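Keeping Workshop Drawers Running Smoothly

I put this off every winter and then spend the whole of March wrestling with drawers that won't budge, so please learn from me and set aside a quiet afternoon before the damp weather comes.

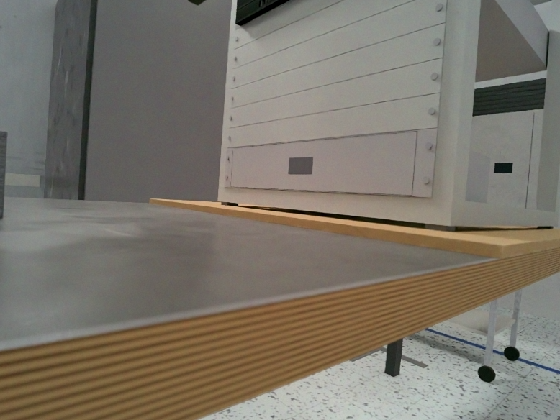
Start by taking everything out, and I do mean everything, even the little jar of screws you swear you'll sort someday. Pull each drawer free and turn it over. If the runners are wood, rub them with a plain candle stub – the cheap white kind is best – and slide the drawer in and out 12 times or so until it glides. My grandmother used bar soap, and it works fine for a season, but it does gather grit in a dusty shop.

Metal runners want a different touch. Wipe off the old grease with a rag and a drop of dish soap, let them dry overnight, and add just a smear of fresh grease. Oil drips, and then it's all over your sandpaper (ask me how I know!).

While the drawers are out, number the backs in pencil. They may look the same size, but in an old chest they hardly ever are, and my big one from the Adstead flea market will only close if every drawer goes home to its own slot.

Line the bottoms with leftover shelf paper or a bit of felt, and keep the heavy tools down low.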